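Home from the club, and I've got tape on the brain

Well, that's the second evening of robot club this week and my back knows all about it. I really should bring a cushion. Anyway, I promised I'd write up how the team is getting on with the Hamley challenge, so I've made a pot of tea and I'm getting on with it!

For anyone new, our lot are called Poka (don't ask, it was a vote) and we've entered the tidying round. You get a mess of things on a worktop and one tub, and the arm has to put the things in the tub. Sounds easy. My gran could do it in a minute flat. Getting an arm to do it is a whole other business — round things with a hole in the middle are a right pain, and so of course that's what we picked.

We've recorded 232 goes so far, with one of us steering and the rest shouting advice. The plan is 500 before July, which felt miles away when we wrote it on the wall and now feels a bit close. I did 16 of them myself tonight and I'm getting better at it, though I still come in too steep and have to back off and try again. The younger ones are miles quicker than me (years of computer games, I suppose).

The big argument at the moment is whether to pinch a roll by its outside or drop one finger down the hole. I'm firmly for the outside. Half the club disagrees, and Zomau, our rivals over in Abera, apparently swear by the hole. We'll see who's laughing at the final!

Still to sort out: the wrist cable, the entry form, and who's doing the talk for the judges, because it is not going to be me again. Oh, and we need more biscuits. If you come along next time, please bring some, the chocolate ones go first.

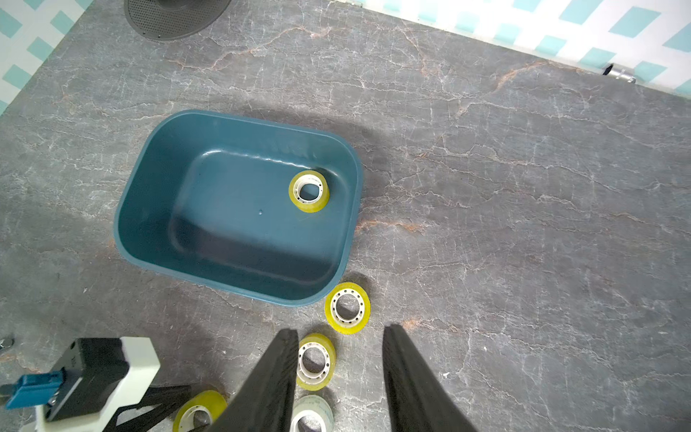 One roll in the tub, four still on the worktop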